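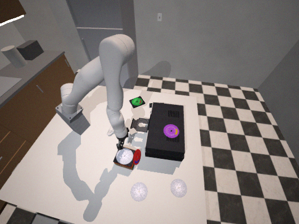 The disc task in simulation, arm over the pile. The purple one on top of the player is my nemesis.

I have spent most of August teaching a robot that doesn't exist to put a disc into a player that doesn't exist either, and I would like it noted that my own parents managed this in 1998 with no training data at all.

The project goes by Premby, a name that stands for nothing. The question we started with was a dull one, which is usually a good sign. If you train an arm on nice clean scenes, a single disc and an open tray, how badly does it fall apart when you hand it a table that looks like a teenager's bedroom? Very badly, as we had guessed. So the second question was whether you could fix it by making the training scenes untidy as well, or whether you needed a cleverer policy.

I was rooting for the cleverer policy, having written it.

Xinyi Cai was rooting for the mess. Her scene generator (called Musosell, and no, she won't say why) scatters discs wherever it likes: flat on the table, leaning on a stack, in an open case, on the lid of the player itself. It also moves the lights about, so the shadows swing round from one scene to the next. We made 2,407 of these and trained two versions of the same basic policy, one on tidy scenes and one on Xinyi's. Mine, Bridier, got the tidy scenes plus an extra planning step that took me all spring.

Then we tested all three on 20 layouts none of them had seen. The plain policy trained on tidy scenes finished 2. Bridier, with its lovely planning step, finished 7. The plain one trained on mess beat the pair of us so thoroughly that I went and made a cup of tea before looking at the spreadsheet again. I'm keeping the exact score back until we've rerun it with new seeds, partly out of scientific caution.

What interests me more is how Bridier loses. It is good at choosing a disc and good at the approach. Then it gets to a disc lying flat and tries to pinch it as though it had a handle. A tilted disc gives the fingers an edge to go at, and it does much better on those. Flat ones need sliding to an edge first, and the tidy scenes never taught it that, as every disc in them was propped up for convenience. My convenience, I should say. I set that up in January and forgot.

The other failure is the tray. If the arm comes in low it clips the front corner, and the simulator, which has views on contact, sends the disc across the kitchen. I have watched this far more often than the work required.

Next job is to put the planning step on top of the messy training and see if it adds anything. Xinyi thinks it won't. Qiu, our poor shared server, is booked until the end of the month, so I get to go on believing otherwise for a bit.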